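Teaching by hand, by remote, by gritted teeth

Friday, July 5, 2019

Members who have stopped by our desks since April will have noticed that half of us now talk to our wrists. We are still teaching the Kuusisto practice room's two-armed robot to tidy a table, and the method is still the old one: a person drives the arms with a pair of hand controllers, the software writes down everything the person did, and the robot is later asked to do likewise. It learns our good habits and our bad ones with equal enthusiasm.

The room itself lives entirely inside the Rultwood simulator. That was meant to save us money on crockery, and it has. It also means Arvo Ikonen got to pick the colour of the floor, a decision we were told could be revisited and which has never been revisited. The driver sees everything from a viewpoint up at the robot's shoulders, and the viewpoint tilts. You get used to it in a day or so. Siiri Hirvonen recommends ginger biscuits until then.

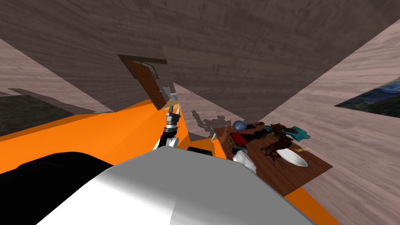 The driver's view in the Kuusisto room, with the crowded table off to the right.

We now have 84 demonstrations that Philomena Ó Riain is willing to call clean. Her standards are not low. A demonstration is thrown out if the driver dithers over an object, nudges the table, or picks something up, thinks better of it and puts it back. Lauri Pelkonen, who drives the way he parks, has contributed two.

The main lesson so far is that people are very bad at doing a thing the same way twice. Ask someone to move a bowl and they will come at it from the left before lunch and from the right after, and if you ask them why, they will look at you as though you had enquired about their breathing. The robot takes both versions to heart, averages them, and heads straight for the middle of the bowl. So there is now a house rule, taped above the controllers: pick an approach before you start, and stick with it until the end of your session. Orvokki Lindqvist laminated it. 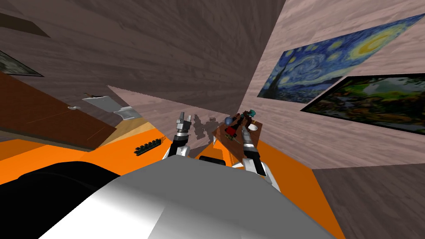

The second lesson concerns the idle arm. Most jobs on the table need only one hand, and new drivers tend to forget they are holding the other controller. They scratch an ear, reach for a coffee or wave at a colleague, and all of it goes into the recording. For a week in April the robot finished every task with a small, vague flourish that we eventually traced to Arvo's hay fever. Please rest the spare controller in its cradle when you are not using it. The software then holds that arm still and the rest of us can stop pretending the flourish was a feature.

We have also tried the hands-on version with the Druker arm downstairs, where you take hold of the thing and walk it through the job yourself. Opinion is split. Siiri says it feels far more natural and her recordings are smoother for it. Philomena says it is like teaching a fridge to waltz. Both of them are right, as far as I can tell, and the comparison will go into the Skirnetti report once they have agreed on the wording.

Anyone who would like a turn at driving is welcome. Sessions run for an hour, beginners go in with Orvokki, and you'll need to bring your own biscuits. Put your name on the sheet by the kettle, or ring extension 3425 and let it ring for a while – the phone is at the far end of the room and whoever is closest will have both hands full.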